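Skivo 200 Campaign Disclosure Register

For constituency parties that keep donor records in a biscuit tin. The Skivo logs each gift, flags anything over your reporting limit and prints the return. It holds 2728 entries -- more friends than most candidates have.
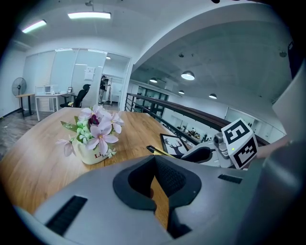
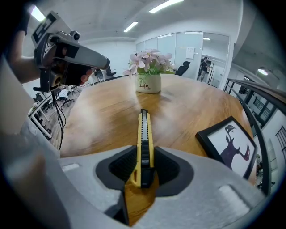
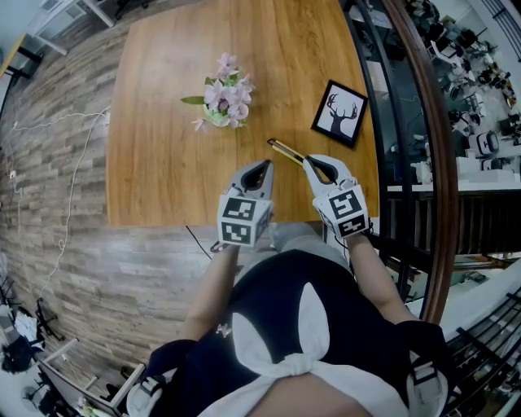
Can two agents share one register?
Each copy takes a single login, so a second agent needs a second copy. Sarita Grewal in sales will do the pair for £300.

Refills come in packs of 50 return forms. Anonymous donors not supported.

Last updated: December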